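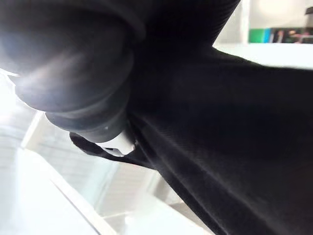 Raffaele Galli writes that he would never put dish soap on a record, because it left a film on his old disco singles and after that they sounded dull. I agree with him, and I have changed my advice on this page.

Cleaning Dance Records At Home

Before you use any water, brush the record dry. Hold it by the edge and the label, and follow the grooves with a soft brush. For many records this is enough.

If you still hear crackles, mix a little record cleaner with distilled water, as it is written on the bottle. Tap water leaves minerals in the grooves. Put a few drops on a clean microfiber cloth and go slowly around the record two times. Keep the label dry, especially on the old Trirkaletti pressings, where the ink comes off very easily.

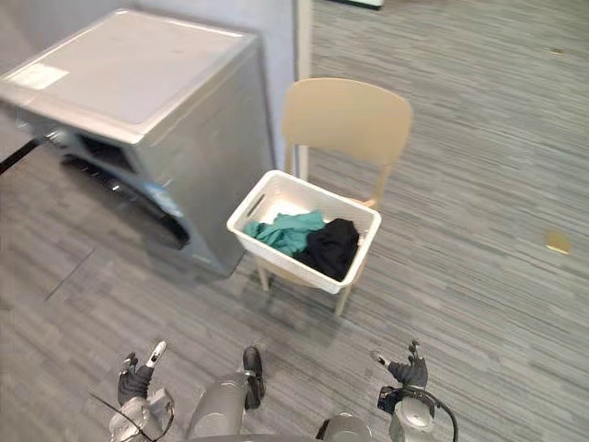
After this, wipe again with a second cloth that has only distilled water on it. Let the record stand in a dish rack for 16 minutes on each side. A hair dryer is a bad idea, as vinyl bends from heat.

Wash the cloths separately from towels, without fabric softener. Softener stays in the fibers and then goes on your records. I change to a fresh cloth after eight records. For house music 12-inches bought at flea markets I change it sooner.
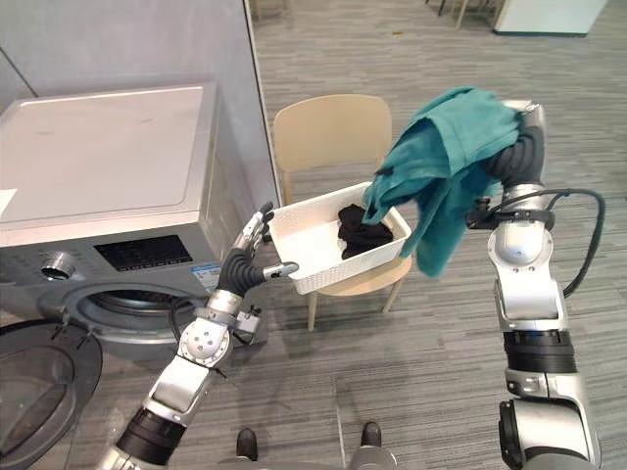 Skilitz Record Club, Care and Repair Group
Updated 3/6/26

Paper inner sleeves should be replaced after cleaning, or the old dust will return the same evening. Our group has now cleaned 563 records from the Parisi collection, and nearly all of them needed new sleeves. Keep the outer covers, also when they are torn. A split side can be closed from inside with acid-free paper tape.

Please store the records standing up, not too tight, and away from the radiator.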